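Robots and Everyday Work, Week 4
Can a machine tidy up yet?

Last week we looked at factory arms that repeat one movement all day, and do it beautifully. This week is messier and, to my mind, far more fun! Putting a toy on a tray sounds like nothing. For an arm it means finding the toy, choosing where to grip, and coping with fluff, a scarf and a nose that sticks out.

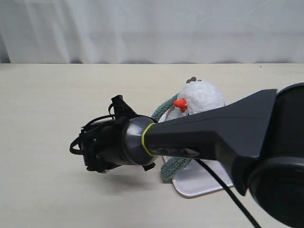

1. Soft things
Plush squashes when you squeeze it, so its shape changes just as the fingers close. In the Cudthorpe exercise you will read about 70 tries at picking up soft toys, 28 of them failures. Go through the failures first - they are wonderful reading.

2. Seeing up close
A camera at the wrist moves with the gripper. It gives a lovely near view of the fingertips, but it loses sight of anything off to the side. 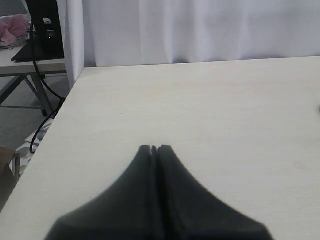
A bare table is the easy case, of course. Real kitchens and packing benches are crowded, and the Nesano notes (section 2) show how quickly success drops once things overlap. So, chores? Some of them, slowly, in a room that has been set up with care. I find that thrilling all the same.

For Friday: read Vermeulen, chapter 3, and bring one chore from home, written out as single movements.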